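Inicio – Foros – Trámites y justicia – Entrar

Me han citado como testigo en un juicio por falsificación de facturas
Publicado por Bình Khổng en octubre
Lectura: 4 min

Hola a todos. Trabajé una temporada en Destley llevando los pedidos y ahora me llega una citación del juzgado para declarar como testigo. Por lo que sé, acusan a un antiguo proveedor, Jirberg, de presentar facturas falsas – yo solo recuerdo haber visto un par de albaranes raros, nada más. El juicio es dentro de 15 días y estoy como un flan.

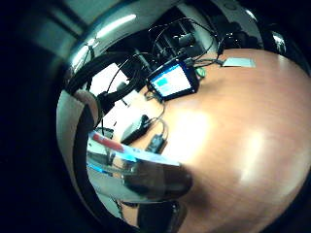 Mi duda es doble: ¿tengo que llevar abogado? ¿Y qué pasa si me preguntan por una factura concreta (la 1819, que sale en la citación) y no me acuerdo de nada? Me da pánico meter la pata y acabar yo también acusado.

Otomeck
Yo que tú no iba, total, seguro que lo aplazan. A mi cuñado se lo aplazaron dos veces.

Vương
¡Ni caso a lo de no ir! Si te citan como testigo tienes que presentarte, y si faltas sin justificarlo te pueden multar. Abogado no te hace falta, aunque si te quedas más tranquilo consulta con uno antes. Y si no te acuerdas, dices «no lo recuerdo» y ya está. Lo que no puedes hacer es inventarte cosas, que ahí sí hay delito. Yo declaré en uno parecido, esperé casi toda la mañana en el pasillo y luego fueron unos 15 minutos de preguntas.

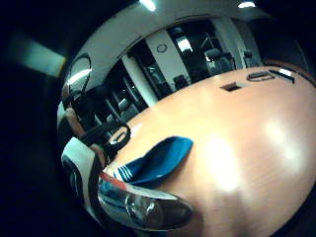 Thư Hứa
De acuerdo con Vương, y añado una cosa: pide en el juzgado el justificante de asistencia, que lo vas a necesitar para el trabajo. También puedes reclamar los gastos del viaje si vives lejos (guarda los billetes). Ah, y lleva el DNI – a mí casi me dejan en la puerta por olvidármelo en casa.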